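Wavell Student Robotics Club
Pre-run inspection, bench arm, bean sorting task
February 2022
Inspected by: Fedir Bilyk
Scope: arm, gripper, wrist camera, bench fixtures, surroundings. Student code is not covered, and I was glad of it.

Ratings used: OK, OK with comment, Fix first, Not convinced. The last one isn't on the club's form. I added it in pen.

1. POWER AND STOPPING

1.1 Emergency stop within reach of the operator's seat. OK.

1.2 Emergency stop tested with the arm moving. OK with comment. It was tested at slow speed only. The team says fast is the same. Then it won't hurt to show me.

1.3 Power lead secured and off the floor. OK.

1.4 Restart after a stop needs a deliberate action. Fix first. Releasing the button brings up a prompt, and the Enter key clears it. Enter is also the key everyone leans on when they reach across the keyboard. Change the key.

1.5 Controller enclosure closed. OK. The lid has all its screws, a first for this club.

2. ARM AND GRIPPER

2.1 Mounting bolts tight. OK. Checked by hand and with the club's wrench.

2.2 Gripper fingers free of chips and sharp edges. OK.

2.3 Grip force limited in software. Not convinced. There is a number in the settings file and it reads 11. I asked for the units and got three answers. Measure it with a scale and write the result on the sheet.

2.4 Cables have slack through the full range of movement. OK with comment. Fine on the left. On the far right they pull straighter than I'd like.

2.5 Wrist camera fixed and its view checked. OK with comment. The view between the fingers is usable. Whatever the gripper is holding or standing over takes up a good share of it, so the camera shouldn't be counted as a safety device. The risk sheet counts it as one. Cross that out.

3. BENCH FIXTURES

3.1 All fixtures held down. Not convinced. Chrome wire rack, clear tape. I know it's quick and I know it peels up clean. It is also crinkled in places, and tape that has crinkled has usually been lifted and pressed down again at least once. A rack that shifts a finger's width puts metal rods where the program believes there is open air.
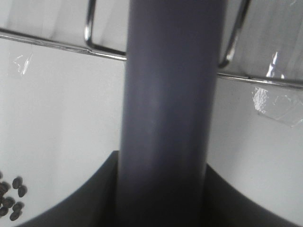 Matvii Moroz: I don't agree with Not convinced on 3.1. We slow right down near any fixture, and if the arm touches something it stops. Clamps would leave us with a hard metal lump on the bench, and I'd sooner hit tape than a clamp. Can we log whether things move for a week and decide after that?

Reply from F.B.: You can log it. Mark the corners in pencil so there's a line to compare against, and check before every session. The rating stays until I've read the log. As for the arm stopping on contact, see 3.3.

3.2 Nothing on the bench that isn't part of the task. OK with comment. One screwdriver and a mug, both taken away while I stood there.

3.3 Contact stop demonstrated against a soft object. Fix first. We used a rolled-up sweater. It stopped the arm on the first try and the second. On the third it pushed the sweater a fair way before giving up. Two good results don't cancel the third. Repeat the test and record every attempt, including the embarrassing ones.

3.4 Edges of fixtures safe to touch. OK.

4. LOOSE MATERIAL

4.1 Small parts kept inside the work area. OK with comment. I asked why coffee beans and was told they're cheap, light and hard to pick up. Fair enough. They also roll, and a bean under a shoe on a smooth floor is a better way to get hurt than anything the arm can do at this speed. Sweep between runs. Put a lip along the front of the bench.

4.2 Beans kept out of gripper joints. OK with comment. None found in the joints when I looked. Add it to the shutdown list anyway.

4.3 Tray suited to the task. Not convinced. The tray has rims, and the team's position is that rims keep beans in. Beans sitting close against a rim are the ones the fingers will have most trouble getting at, and a finger coming down on a rim at speed is going to chip one or the other. I'd like a minimum height set in the program over every part of the tray, with the fingers allowed lower only in slow mode.

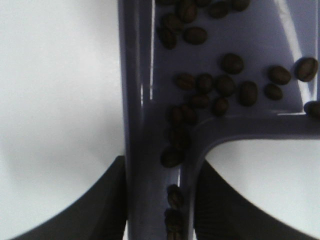
Item 4.3: coffee beans in the branching tray, gripper fingers on either side of the lower bar.

4.4 Beans not to be eaten or brewed after use. OK. I'm told this needed saying.

5. PEOPLE

5.1 One named operator per run. OK with comment. A name is on the board. Two people were typing.

5.2 Hands out of reach while the arm is powered. Fix first. I watched a member tidy beans during a pause in the program. A pause is not a stop. Press the button, then reach.

5.3 Long hair tied back, lanyards off. OK.

5.4 Safety glasses available. OK. Available and worn are separate questions, and the form only asks the first.

6. PAPERWORK

6.1 Run log up to date. OK with comment. It lists 297 runs and no faults. I don't believe it. Either faults aren't being written down or the word means something else to this team. Start a column for "anything odd".

6.2 Risk sheet signed. Fix first. Signed, but for last term's task.

RESULT

Slow mode only until 1.4, 3.3, 5.2 and 6.2 are closed. Items marked Not convinced don't block slow running, but I want to see them again before anyone turns the speed up for a demonstration.

Matvii has asked for the grip force test to be done with him present. Agreed. Bring the kitchen scale and fresh batteries for it.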